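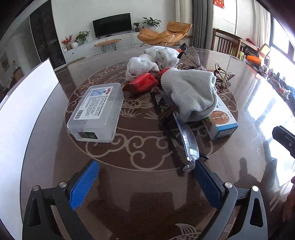 Carstead's new rules for recording household chores with hand-held grippers run to two pages, and the longer of them is devoted to other people's belongings. The guidance, which took effect in May, covers everyone who carries one of the two-finger tools into a private home to collect demonstrations for robot training. It replaces an earlier document of 24 pages that most operators admitted to having scrolled through with great respect. Under the new version, eyeglasses are in a class of their own. A pair lying partly under a knit glove, with a braided bracelet across it, may not be approached until the operator has decided which item comes off first and said so out loud. Fingers stay open until then. Dragging the whole heap toward you and hoping is listed under "practices to discontinue."

The rules were drafted by Qiuyue Wei, who spent the winter going through incident reports from homes in the Figueroa district. There were 327 of them. Over 100 concerned something that had been underneath something else.

"People are very careful with the thing they're picking up," Wei said. "It's the thing it was attached to that ends up on the floor."

Glass tabletops get a paragraph to themselves. Operators are told to come in at a shallow angle, keep the fingertips off the surface and never use the table as a brake. Reflections are permitted, the draft's authors having concluded there was little they could do about them.

Jewelry and hair ornaments may be handled only with the resident's agreement, item by item. A general "help yourself" at the front door no longer counts. Anything with beads is to be lifted from two points or left alone, a clause that Wei says was argued over longer than any other and that still has its opponents.

Printed material is treated more strictly than before. Labels and barcodes on ordinary packaging are fine. Letters, prescriptions and anything with an address must be turned over or taken out of the room before recording starts, and the operator has to ask the resident to do the turning over. Television screens should be off. Family photographs are left to the resident's judgment, along with the question of whether the place needs tidying first. The guidance asks operators not to offer an opinion on that.

Dutari, which trains operators in the city, has already rewritten its half-day course to match. Its instructors now practice on a tangle of scarves, cords and old sunglasses kept in a drawer for the purpose – nobody has been able to close the drawer for some time.

Darnis, a smaller outfit, was less enthusiastic. It told Carstead in writing that asking operators to announce their intentions to a pile of gloves would slow sessions down and alarm the residents. The clause stayed in, with a small concession: operators working alone in a room may say it quietly.

Homes already signed up will get a copy of the rules before their next visit. Comments on the beads clause are open until the end of summer.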